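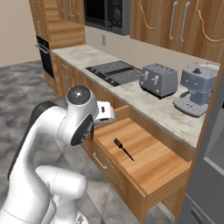 About Zerby Kitchen School

Welcome, and thank you for wandering over to this page. Most people come to us looking for course dates or the postcode for the car park, so if you have come to read about who we are then you are very much our kind of person, and you should probably put the kettle on first because we do go on a bit.

Zerby is a small cookery school in the market town of Grolham. We teach ordinary home cooking to ordinary people: bread, soups, pastry, a proper roast, what to do with a whole fish, how to make a curry from the things at the back of the cupboard. We don't train chefs and we have never wanted to. There are some very good colleges for that, and every so often we send a keen teenager in their direction with our blessing and a spare apron.

How it started

The school began in the back room of a hardware shop on Pelkonen Street, with two gas rings, a borrowed oven and a trestle table that folded up by itself if you leaned on the wrong end. The first course was called Six Suppers and ran on winter evenings from January until the clocks changed. It was meant to be a one-off. Then the people who had done it asked what was happening next, and we hadn't the heart to say nothing was, so we wrote another one over the weekend and called it Six More Suppers (we were never much good at names).

We stayed behind the hardware shop for longer than was sensible. In summer the butter melted before anybody could rub it into the flour, and in winter we taught in scarves. But the shop let us have the room for next to nothing and the customers used to put their heads round the door to ask what smelled so good, and a fair few of them ended up on courses. One lady came in for picture hooks and stayed for puff pastry!

When the old chapel hall at the bottom of the hill came up for rent we went to look at it twice, went home, worried about the money, and took it. That is where you will find us now. It has tall windows, a very uneven floor in the lobby (please mind the step down, everyone misses it the first time) and enough room for 15 people to cook without treading on each other. We have been asked if we would squeeze in a few more per class. We tried it one spring and it was horrible, so 15 it is.

What a class is like

You arrive, you hang up your coat, you have a cup of tea. We are strict about the tea. A lot of people turn up nervous, particularly if they were put off cooking at school or by somebody at home who sighed at them, and ten minutes with a hot drink and a biscuit does more good than any introduction we could give. Then the tutor shows you the first part of the recipe and you go off and do it, and come back for the next part, and so on until there is something to eat.

We eat together at the end of every class, at the long table. If your pie has collapsed you still bring it to the table, and it will still get eaten. Leftovers go home with you, so do bring a box or two with a lid that fits. We keep a shelf of spare ones that past students have left behind, and you are welcome to adopt one.

Day classes begin at 10 in the morning and finish in the middle of the afternoon. Evening classes start at 6.30, which we know is a scramble for anybody coming from work, so if you are running late just come in quietly and wash your hands and someone will catch you up.

Our recipes

Over the years we have written down 3,000 recipes, counting all the variations, and they live in a row of box files in the office. Some are beautifully typed. Others are on the backs of envelopes, and there is one for rhubarb and ginger jam that can only be read by holding it up to the window. Every recipe we teach has been cooked by at least two of us at home, on our own unremarkable cookers, with supermarket ingredients, before it goes anywhere near a class. If it needs a gadget most people don't own we either find another way to do it or leave it out.

You get printed copies to take away, with wide margins for scribbling in. Please do scribble. We love it when former students come back with a sheet so covered in notes and gravy that the original can hardly be made out, and more than once we have pinched their improvements and put them into the next version. The onion soup we teach now is really a student's onion soup, and it is much better than ours was.

The Zulier Table

Once a month we run a free lunch called the Zulier Table, named after the lane that runs beside the hall. It began as a way of using up ingredients after a busy week of classes, and has become the thing many of us look forward to most. Anyone can come, nobody has to book, and there is no charge and no tin on the counter. We lay 40 places and they are generally all taken by half past twelve. There is always soup, always bread, and always a pudding with custard. People who live alone come, and parents with pushchairs, and the builders from up the road when they have a job on nearby.

If you would like to help with the cooking, come along at nine and find an apron. If you would like to help with the washing up, we may weep with gratitude.

Where our food comes from

We buy our flour from a mill out on the Grolham road and our vegetables from the market, where we are known to be fussy about leeks. Eggs come from a farm near enough to cycle to, although we've stopped cycling after an unhappy afternoon involving a pothole. Meat and fish come from the two shops on the square. Everything else, the tins and the spices and the rice, comes from wherever you probably buy yours. We think it's kinder to teach people to cook well with what they can get and afford, and we try to say so in class when a recipe book would have you sending off for a special sort of salt.

Peelings and scraps go to the allotments behind the hall, and in late summer a good deal of it comes back to us in the form of marrows. We now have a whole class on marrows. It is more popular than you might think, and the marrow and lime pickle in particular has a bit of a following.

Children and young people

We run holiday mornings for children from the age of seven. They make bread rolls shaped like hedgehogs, they learn to use a knife properly, and they wash up after themselves, which parents tell us is the part they would happily pay double for. For older ones there is a course called Leaving Home, spread over the summer, which covers 30 meals that can be cooked in a shared kitchen with one good pan and a blunt knife. We also cover how to share a fridge without falling out. We can't promise results on that one.

Getting in

The hall has a ramp at the side entrance on Zulier Lane and a ring-bell at a sensible height. Two of the worktops can be lowered, and there are stools for anyone who would prefer not to stand for a whole class. Please let us know about allergies when you book and again when you arrive, even if you think we'll remember. We can adapt nearly everything. Our gluten-free bread took a very long time to get right and we are rather proud of it.

If the price of a course is a difficulty, drop us a line. We keep a few places back each term at whatever people can manage, and we don't ask for proof of anything.

Come and say hello

The door is open whenever the lights are on, and you are welcome to look round before you book. If we are in the middle of a class, do come in anyway and have a seat by the radiator. There will be something to taste before long. Gift vouchers can be bought from the office or over the telephone, and they don't run out, so if you have found one from years ago at the bottom of a drawer please bring it in and use it.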